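Los brazos de la mesa dos
8/12/25

Llevaba meses queriendo escribir sobre esto y por fin tengo un rato. En Prundari, donde trabajo en preparación de muestras, la mesa dos tiene desde enero una pareja de brazos robóticos, y a mí me tienen encantada. Los llamamos Justis y Zalis, el izquierdo y el derecho, y ya no hay quien les cambie el nombre.

Antes, cerrar y girar vasitos era el turno que todos intentábamos cambiar. Yo llegué a hacer 400 en una mañana y por la tarde no podía ni abrir una botella de agua. Ahora ese trabajo lo estamos pasando poco a poco a los brazos, y las que estábamos en la mesa hemos tenido que aprender otra cosa: enseñarles. Fengying Jiang se encarga de las posiciones de agarre y tiene una paciencia que yo no tengo - la primera semana repitió el mismo movimiento 79 veces hasta quedarse conforme.

Lo que más me gusta mirar es el momento en que las dos pinzas se juntan en torno a un vasito con tapa gris, de los que llevan una flechita roja encima. 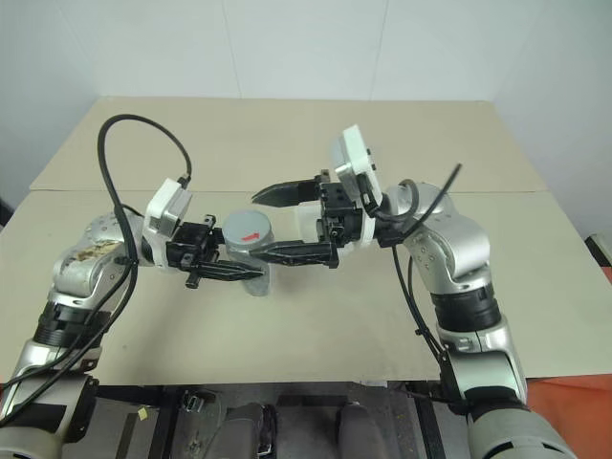
Lo que ha cambiado para nosotras

Pues bastante. El turno de mesa ya no se sortea, y en su lugar hay uno de supervisión que hasta se pide. Las muñecas lo agradecen muchísimo (las mías, por lo menos). También hay cosas que echo de menos, como la charla de enfrente, porque ahora estamos más repartidas por la sala. Y sigue pendiente lo de la categoría: hacemos un trabajo más técnico y la nómina dice lo mismo que antes. Lo hemos pedido por escrito y nos han prometido respuesta en enero.

Mientras tanto, Jiang me está enseñando a ajustar la fuerza de cierre, ¡y ya me deja hacerlo sola con el brazo derecho!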